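Trelham Walkers list
Date: Jan 29, 2020
Subject: Re: Re: water on the Skokent ridge loop?

> Hi all, I've signed up for the September loop and I'm trying to
> get my kit sorted early for once. Two things. How much water are
> people carrying over Skokent ridge, and is the spring below the
> fire road any good? The old route sheet says "reliable" but the
> old route sheet also says there's a store at Munro, and that
> closed before I moved here. Also, is a filter worth buying or
> should I stick with tablets? I've got a bad shoulder and every
> pound matters.

I can answer some of this! I've walked the loop three times now, twice clockwise and once the other way (don't do it the other way, the climb out of Munro in the afternoon sun is miserable and you get the rocky part when your knees are already shot).

Water first. I carry 3 liters from the Rerkstead trailhead and I've never come off the ridge with more than a mouthful left. You're gaining 3,000 feet by the time you top out, most of it in the open, and even in September it gets warm up there before lunch. I know people who do it on less. I tried that my first year and spent the last hour thinking about nothing but the faucet at the parking lot.

The spring is a maybe. My first two times it was running nicely, a steady trickle out of the pipe, easy to get a bottle under. Last September it was down to a damp patch with a lot of bees on it. So I'd treat it as a bonus and plan as if it isn't there. If you do go looking, it's 400 yards past the gate on the fire road, on the uphill side, and the sign is facing the wrong way so you'll walk right by it. Look for the big flat rock and then turn around.

On filters – I went back and forth on this for ages. I used tablets for years and they're fine, they weigh nothing, but I never got used to the taste and I hate the waiting. I switched to one of the little squeeze filters and I like it a lot. The one thing I'd say is don't let it freeze. I left mine in the car over a cold night and had to throw it out (there's no way to tell from looking at it whether it's still good, which bugs me). For a one-day walk with one iffy spring, though, I'm not sure you need to buy anything. Put a couple of tablets in your first aid pouch and call it done.

For the shoulder, have you tried splitting the weight? I gave up on the bladder because it put everything in one lump between my shoulder blades, and refilling it on the trail was a wrestling match. Now it's two soft bottles in the side pockets and a hard one in the pack, and I drink down the sides evenly as I go. My sister-in-law swears by a waist pack and carries almost nothing on her shoulders. Might be worth borrowing one before you spend any money.

Then there's what you put IN the bottles, which this list can argue about forever, I know. I'm plain water plus salty crackers. I've tried the powders and they make me feel sloshy. But I do keep something sweet and fizzy in the cooler for when I get back to the car, and I think about it from the summit on down.
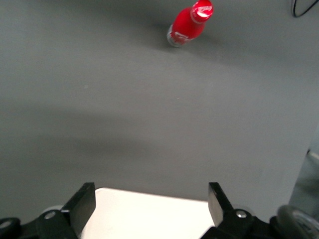
My idea of a recovery drink, red bottle and all.

Other bits, since you mentioned the route sheet. You're right, the store at Munro is long gone, so there's no resupply at all between Rerkstead and the end. The footbridge is back in, with a proper handrail this time. And the stretch marked as "open meadow" has grown up into scrub taller than I am – wear long pants or you'll be picking things out of your shins for a week.

Parking at Rerkstead fills up early, so come before eight if you can. I have room for two more from Trelham if anybody wants to share a ride, but no dogs this time please, I've only just gotten the last lot of hair out of the back seat.

Does anyone have a newer route sheet than the yellow one? If not I'm happy to type up the corrections and send them around. Just reply to the list with anything you know is wrong on it, especially the bit after the second gate, where I go the wrong way every single year.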